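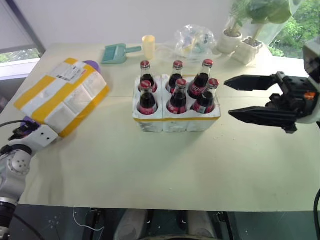 Figure 6. Bottles of cola in a foam carrier, next to a taped parcel.

4.2 How the rappers speak about their second career

The interviews in the second group were all given after the artist had started a television series or a documentary of his own. We read 41 of them, published by the music magazines Tallia and Pidstead, and we marked each passage where the artist speaks about money, family or the past. Two readers did the marking separately. Where they did not agree, the passage was discussed and, in 8 cases, left out.

The most frequent subject is the family. It appears already in the first answers, often before the interviewer has asked for it. Cordier (Bastien Cordier, in his study of radio talk) found the same order in spoken interviews and explained it by the habits of the presenters. Our material is written, so this explanation can be only partly right. We think that the artists bring these answers with them from one interview to the next, and that the editors keep them because readers like them.

The past is treated with more care. In the interviews from Tallia it is told as a story with a clear end. In Pidstead the questions are shorter and the artist comes back to the same event several times, with small changes. Bedetti and Tessier called this "repair talk", and we keep their term, although they used it for actors only.

Money is mentioned in 20 interviews, mostly in connection with a new business. The sums are never given. The web versions were last consulted on 09/08/2023, and two of them had by then a different title from the printed one. We cite the printed title in such cases.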